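One table, one tray, one bowl: a conversation with Shiuli Biswas

February 23, 2022

The studio of Shiuli Biswas is on the second floor, above a shop that repairs bicycles. When I arrive she is moving a chair from one corner to another, and then she moves it back. "I do this every morning," she says. "The chair has no good place. Please sit in it."

Biswas helps people to arrange the small rooms where they eat. She does not like the word designer and on her door is written only "tables." In eight years she visited 367 homes, and she keeps a paper card for each of them. On the card she writes the shape of the table, what was on it when she came in, and who was sitting where. She lets me look at the cards but asks me not to copy any addresses.

I ask her what is on the tables, usually.

"Letters," she says. "Keys, medicine, a charger for a phone they don't have anymore. In one house in Avon I found a sewing machine, two lamps and a birthday cake, and the family was eating on the sofa. They called me because they wanted to buy a bigger table. I told them please wait one month before you buy."

Did they wait?

"They waited until May and then they bought it. Sometimes people want a bigger table and it's their money." She laughs for quite a long time about this.

Her own preference is for a round top. She grew up with a rectangular one, pushed to the wall, where her grandfather had the short side and all the dishes stood close to him. The children had to ask. At a round table, she says, nobody is at the end and every hand has almost the same distance to the middle. In a narrow kitchen she still recommends the rectangle, and she becomes a little strict when I suggest that the round table is then only a matter of taste.

"A round table against a wall is a sad thing. You lose the part that touches, and behind it there is always a place where crumbs go. If you can't walk around it, don't buy it. I say this to everyone and I said it to my sister, who has one against the wall."

For the table she works with now she chose a light wood. She wanted a surface where a person can see a crumb or a ring from a cup, so it is wiped the same evening. Dark tables, in her opinion, hide things until Sunday. The finish is an oil from a maker called Plundeck, and she puts on a new coat by herself, with an old cotton cloth, always along the grain. It smells for a day. The invoice for the table is pinned to the wall, and I can read the price, 3,539, before she turns the paper around.

"It's too much," she says. "I know. I could have bought a used one and sanded it. For my clients I mostly find used ones."

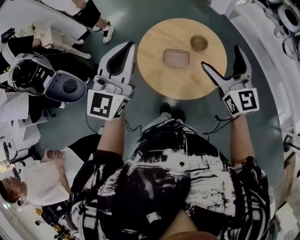

The round table with the tray near the middle and the bowl toward the far side.

We come to the two containers. Biswas calls them "the flat one" and "the deep one," and most of her advice to clients is about these. The flat one is a tray, shallow, with rounded corners and a low rim. The deep one is a bowl. She allows both on the table between meals, and anything else has to go home, as she says, to its own drawer or shelf.

"The tray is for things that travel," she explains. "Salt, napkins, the small spoons. You lift the tray and the table is free, you wipe, you put it down again. One movement. If the rim is too high you can't slide anything off, and if there is no rim the spoons go on the floor when you carry it. So, a low rim."

And the bowl?

"The bowl is for what you eat with the hand. Fruit, or nuts in winter. No keys! The first day somebody puts a key in the bowl, it becomes a bowl for keys, and in two weeks there is a battery in it and a button. I have seen it so many times that I don't argue, I just take the bowl away for a while."

The colors are quiet ones, a pinkish brown for the tray and an olive brown for the bowl. She says that she tried a white set before, from Clarkonix, and sent it back. On the pale wood it looked to her like something from a clinic. The brown ones she found on different days in different shops, and she is pleased that they don't match exactly.

I want to know why the two pieces are not next to each other. It seems to me more tidy to have them in a row. Biswas gets up and pushes them together to show me, then stands back with her arms crossed.

"Now it is a shop window," she says. "Nobody wants to touch it. When they have some air between them you can take an orange without moving the salt." She slides the bowl away again, toward the far side. She doesn't measure it. A former client, a retired teacher of 63, once asked her for the distance in inches, and she gave him a number only to make him happy.

Her next work is a shared kitchen in the Haddadin building, where several households will eat in turns at the same table. She is a bit worried about it. Each household has its own idea about what may stay out overnight, and one of them has already asked for a tablecloth. Biswas doesn't forbid tablecloths, but she thinks they make people lazy with wiping, and also the tray doesn't slide well on cloth.

Before I leave I ask what a reader can do this evening without spending anything. She thinks about it while she folds a napkin.

"Take everything off. Really everything, put it on the bed if you must. Wipe the table and eat one dinner like this. Afterward bring back only what you missed during the dinner. For most people it's the salt."

And the things on the bed?

"Those you have to move before you sleep," she says, and goes to see about the chair.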